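Gauge diary, June

Up at six to take the bucket assembly out of the rain gauge before any weather arrived. The counter on the logger read 2,312 when I disconnected it, and I wrote that in pencil inside the lid, under the figure from the previous service. The count has been running low against the manual gauge since spring. In light rain the two agree. In heavy rain the tipping bucket falls behind, and the gap gets wider the harder it comes down.

That pattern has a known cause. While the bucket is moving from one side to the other, water is still falling into the side that has already been counted. The lost volume per tip depends on the rate, so a single correction factor will be right at one rate and wrong at the others. Rafsan Sikder suggested this at Druromwood last year and I filed it away without doing anything. My records for the spring storms will have to be marked as low until I have a curve.

Cleaned the funnel first. Pollen and a pale crust on the mesh, one dead earwig in the throat. The throat is narrow enough that the earwig alone might account for some of the delay I was seeing at the end of showers, where tips kept arriving after the rain had stopped. I soaked the mesh in vinegar and brushed it with an old toothbrush. The pivot pin had no play in it. Left it dry, as the instructions say no oil.

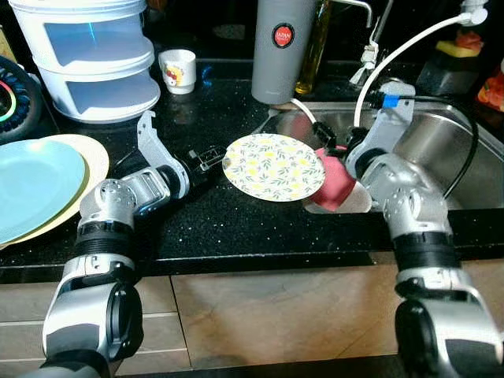
Page last changed: June, 9:14 p.m.

Static test in the morning. The method is to bring the bucket level, drip water into one side with a syringe, and write down the volume at which it goes over. Repeated it until I was bored, alternating sides. The left side needed slightly more water than the right. Half a turn on the left stop screw brought them together, then I had gone too far and had to come back by an eighth. Locked both nuts with the small wrench. The left nut moves its screw when tightened, so I held the screw with the driver while turning the nut, and checked again afterward.

Leveling matters more than I had allowed for. With a folded card under one foot of the base, the difference between the two sides came straight back. The bubble on the base is poor. I put the machinist's level across the rim and found that the bubble reads centered when the base is visibly leaning toward the cable gland. Marked the true position on the bubble with a fine pen.

Dynamic test after lunch. I used the constant-head bottle that Thilini Debnath made for me, a plain container with an air tube reaching nearly to the bottom, so that the outflow stays steady as the level drops. It held 2,000 ml by weight. With the medium nozzle fitted it emptied in 50 minutes, and the logger recorded 290 tips. That is 6.9 ml per tip, a little over the volume from the static test, and the direction is what I expected. With the fine nozzle the result was nearly the same as static. I ran the coarse nozzle twice and threw both runs out. The first had an air bubble in the line, and in the second I knocked the stand reaching for the stopwatch.

Jamila phoned during the second coarse run, which did not help. She says the gauge at Jistotbridge has been moved away from the hedge at last. I asked for the date of the move to be put in the station notes and she said she had already done it. The old position was sheltered from the southwest and the whole of that record needs a note against it.

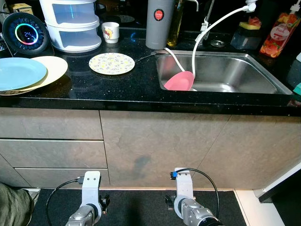 For the coarse nozzle I want a supply that does not depend on refilling the bottle. An overflow tank would do it: feed it faster than it drains, let the excess go over a lip, and the head above the outlet stays fixed whatever the tap is doing. The feed itself can be crude. A flexible hose on a faucet, like the white one on the chrome faucet that arcs over and down into the sink, would be enough, provided its end is kept under the surface of the tank and does not stir the water near the outlet. I would put a piece of coarse sponge between the two. The overflow has to go somewhere, so the tank should stand in a sink or over one, with the gauge on a separate support where splashes cannot reach the funnel. The drainage from the buckets should be collected and weighed. I did not do that today, and so I have only the bottle's weight before and after to go on, with nothing to show what stayed behind in the funnel and the line.

Johannes Le Roux has a length of clear tube with a smooth bore that he is willing to give up for the outlet. I have the tank already, if the Orka cooler is not wanted for anything this summer. It needs one hole near the base and another near the top.

Put the gauge back on its post at 5:30. Leveled it on the rim, ignored the bubble, checked the cable for strain and tipped the bucket by hand once on each side. Both tips registered and both are noted for removal. Logger clock was slow by just under two minutes; reset.

Dew on the lawn by evening, sky clear to the west. Chia-hao Tsao has asked for the spring totals for the Pathirana comparison. Wrote back that he can have the daily values from the manual gauge now, and the short-interval data when the coarse runs are done.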